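바나나 집기 과제에서 자꾸 껍질 쪽으로 잡으러 갑니다

작성자: 두토7호

안녕하세요! 고등학교 로봇 동아리에서 활동하고 있습니다. 축제 때 로봇팔로 장난감 주방 정리하기를 시연하기로 했는데 준비가 너무 재미있어서 요즘 저녁마다 남아 있어요. 팀 이름은 Duto이고, 조작은 시연 데이터로 학습시킨 모델로 합니다. 지금까지 모은 시연이 51개예요.

딸기랑 오렌지는 꽤 잘 집습니다. 문제는 바나나예요. 껍질이 벗겨진 모양이라 갈래가 사방으로 퍼져 있는데, 그리퍼가 가운데 몸통으로 안 가고 껍질 끝을 향해 내려갑니다. 22번 돌려서 15번을 그렇게 놓쳤어요 ㅠㅠ
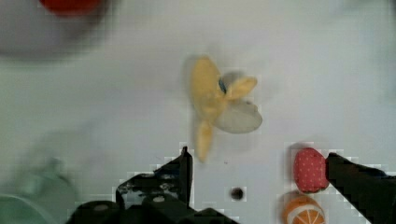 손목 카메라로 본 바나나. 오른쪽 아래는 딸기와 오렌지.

손목 카메라 화면이 흐릿한 게 원인일까요, 아니면 시연이 부족한 걸까요? 바나나를 다른 걸로 바꾸자는 친구도 있는데 저는 이걸로 꼭 성공시키고 싶어요!

Fletcher Rewi

오, 반가운 주제네요! 저도 Sultville에서 학생 대회 준비할 때 비슷한 걸로 한참 헤맸습니다. 제 생각엔 둘 다인데 순서가 있어요.

먼저 흐림부터 잡으세요. 물체 바로 위에서 속도를 확 줄이고, 가능하면 카메라 노출 시간도 짧게 고정해 보세요(조명을 하나 더 켜야 할 수도 있습니다). 가장자리가 번진 화면으로는 껍질과 몸통 경계가 사람 눈에도 애매하거든요.

그다음은 시연입니다. 다시 보면 아마 사람마다 잡는 자리가 다를 거예요. 누구는 껍질, 누구는 몸통을 잡았으면 모델은 그 사이 어딘가를 배웁니다. 잡을 자리를 팀에서 하나로 정하고, 그 규칙에 안 맞는 시연은 과감히 빼세요. 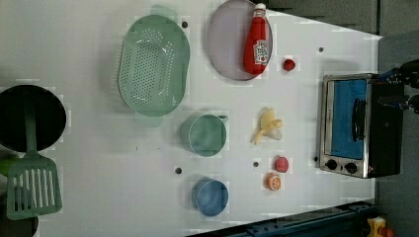
그리고 바나나 방향도 꼭 바꿔 가며 모으시고요. 늘 같은 자리, 같은 각도에 두면 그 자리만 외워 버립니다. 저희 팀은 물건 배치를 종이에 그려 놓고 시연할 때마다 바나나만 조금씩 돌렸는데, 그 뒤로 빗나가는 방향이 눈에 띄게 줄었어요. 체, 접시, 케첩병 같은 큰 물건은 처음엔 그대로 두고 나중에 옮겨도 됩니다.

Carrillo

그냥 시연을 더 모으면 됩니다. 저희는 630개까지 모았어요.

Wudska

윗분 말씀도 맞긴 한데 동아리에서 630개는 좀 ㅎㅎ 저는 전체를 내려다보는 카메라도 같이 입력으로 쓰는 걸 추천해요. 손목 카메라는 가까이 가면 바나나가 화면에 꽉 차서 전체 모양을 놓치기 쉬운데, 위쪽 시점이 있으면 껍질이 어느 쪽으로 퍼졌는지 보고 접근 방향을 정할 수 있어요.

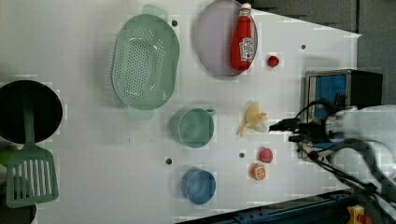 2 / 3 페이지

저희 학교 팀도 이렇게 두 시점으로 바꾸고 나서 훨씬 안정됐습니다. 두 영상의 시간이 맞는지는 꼭 확인하세요! 저희는 한쪽이 밀린 줄도 모르고 일주일을 날렸거든요. 손가락 안쪽에 얇은 고무를 붙이는 것도 해 볼 만해요. 바나나는 꼭 계속 도전하시고, 7월 축제 결과도 올려 주세요. 진짜 궁금합니다.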